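Reading time: 5 minutes
Last updated: Jul 5, 2025

Support ticket: Trernusbridge site, bin-picking cell 2
Subject: Repeated missed grasps and wrist fault following bin re-seating
Raised by: Trernusbridge operations
Assigned to: Keler Field Support
Priority: Normal
Status: Monitoring

Summary of the request

The site reports that cell 2 has been missing grasps at the right-hand end of the bin since the bin was removed and re-seated in June. The arm completes its approach, the fingers close, and the grip check returns empty. On three occasions the controller has also raised a wrist force fault and stopped the arm above the bin floor. Cell 3, which runs the same version of the Bikard picking software with the same grasp settings, is not affected.

The site requests confirmation of whether the fault lies with the gripper, the bin or the calibration, and asks that the cell not be taken out of service for longer than one shift.

Initial response

Keler Field Support asked the site to leave the cell powered, to place it in manual mode and to refrain from further adjustment until the stored calibration had been exported. The site was also asked to send the fault history and the grasp log for the preceding week. Both were received the same afternoon.

The grasp log shows that the misses are not distributed evenly. Attempts toward the left end of the bin succeed at the rate recorded at commissioning. Attempts toward the right end fail more often, and the recorded closing height at that end is consistently above the height of the part being sought. The wrist faults all occurred on low-profile parts, where the planner had directed the fingers close to the floor.

The first recommendation from this office was to replace the finger pads. That recommendation was withdrawn once the log had been read in full, as worn pads would be expected to affect the whole bin. The site had already fitted new pads by that time. They may remain in place.

Inspection of the cell

Inspection was carried out with the standard set of mixed test parts in the bin and the arm held over the right end.
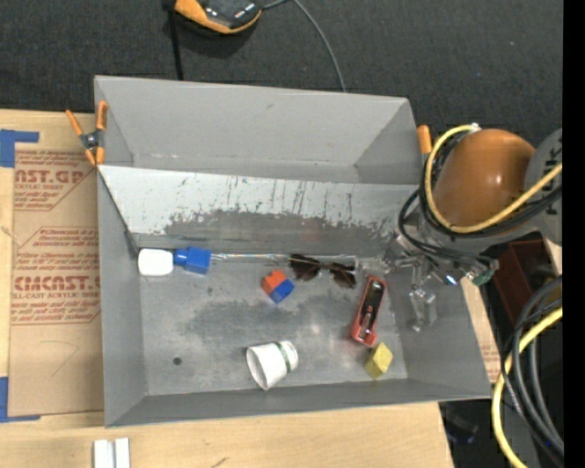 The stored bin model assumes that the floor is parallel to the table and that the rim has not moved since calibration. Neither assumption is checked by the software at start-up. The rim carries an orange spring clamp at the left corner and a second at the right corner, next to the robot, and the site procedure relies on the position of these clamps being repeated by eye each time the bin is lifted out. The procedure gives no reference mark on the table and no measurement to be taken after clamping. With the yellow block and the clear rectangular part both lying toward the right end, any error in floor height at that end is carried directly into the grasp.

A feeler gauge was passed under each corner of the bin. The right rear corner was found to be 2 mm high. The remaining corners were seated. The bin was unclamped, lifted and inspected on its underside, where a hardened ridge of residue was found near the raised corner. The residue was scraped off and the underside wiped down with the cleaner specified in the maintenance schedule.

The staining on the back wall and on the floor of the bin was also considered. Depth readings were taken over the stained and unstained areas and agreed within tolerance. No action is required on the staining for the purposes of this ticket, although the site may wish to include the interior in its regular clean.

Gripper and cabling

Finger travel was tested through the full stroke and was within specification. The wrist connector was unplugged, inspected and refitted. The cables looped at the arm joint were observed through the full range of motion at reduced speed, and no pulling or pinching was found. The force sensor was zeroed with the gripper clear of the bin, and the reading held steady.

The wrist faults are attributed to finger contact with the raised part of the floor. They are not considered to indicate a defect in the sensor.

Corrective action

1. Re-seat the bin on the cleaned table surface and confirm with the gauge that all corners are down.
2. Fit the left clamp first, then the right, and repeat the gauge check.
3. Move the arm to the service position and clear all parts from the bin.
4. Run the floor capture routine and save the result under a new name. Do not overwrite the commissioning file.
5. Touch off at the reference points listed in the cell manual and compare each height with the new floor model.
6. Return the test parts to the bin and run the grasp test at reduced speed before restoring normal speed.

Steps 1 to 5 were completed without difficulty. At step 6 the first run was stopped by the operator after the planner selected a grasp near the side wall. The wall clearance had reverted to its default value when the new floor model was saved. The value was corrected to 8 mm and the test was started again from the beginning. It ran to completion with no wrist fault and no empty grip at the right-hand end.

The loss of the clearance value on saving has been reported to the Bikard software desk under a separate ticket. Until a correction is issued, the value must be re-entered by hand each time a floor model is saved.

Site follow-up

Trernusbridge advises that the cell was returned to production on the following shift. One empty grip has been recorded since, on a part that had rolled during the approach. The position of the miss does not match the earlier pattern.

The site has asked whether the spring clamps may be replaced by a fixed locating bracket. Keler has no objection in principle. A drawing has been requested from Dissanayake Fabrication, and the bracket is to be reviewed for clearance against the gripper before any holes are drilled in the table.

Outstanding items

Gauge check to be added to the site's bin removal procedure: with Trernusbridge.
Clearance value fault: with Bikard software desk.
Locating bracket drawing: with Dissanayake Fabrication.

This ticket will remain open for 7 days of normal production. If the wrist fault recurs within that period, the site is asked to stop the cell, leave the bin clamped in position and reply to this ticket with the exported fault history.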